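Jan 18, 2025

The Clolline Trophy went to the Trudport goalkeeper this week, and I have no real complaint. She played every match, kept 10 clean sheets and carried a thin defense through September. A keeper hadn't won it in a long time.

My own vote went to the Farnska midfielder who finished second. She played 3,348 minutes if you count the cup, and the next closest outfield player didn't reach 3,000. Voters tend to look at goals first, and she only scored four.

I've argued before that the ballot should ask for three names in order. Right now you write down one, and a player who is everyone's second choice gets nothing. There were 72 ballots this year and the gap at the top was small. A ranked vote might have changed it — or might not, but I'd like to see the totals.

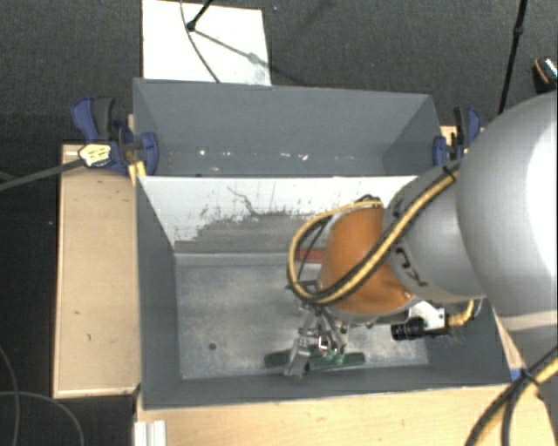
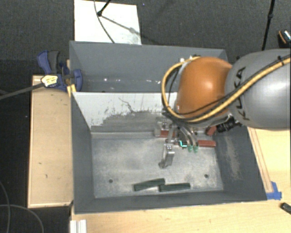

Robot arm over the gray bin, two views.

The other award, for best young player, was easier. The Solberg left back started the season on the bench and was taking their corners by the end of it. I had her first from early on.

Next season's schedule should be out soon. Trudport opens away at Farnska if the draft I saw holds up, so the top two on the ballot would meet in the first match. I plan to make the drive for that one — the away end at Farnska has a roof now.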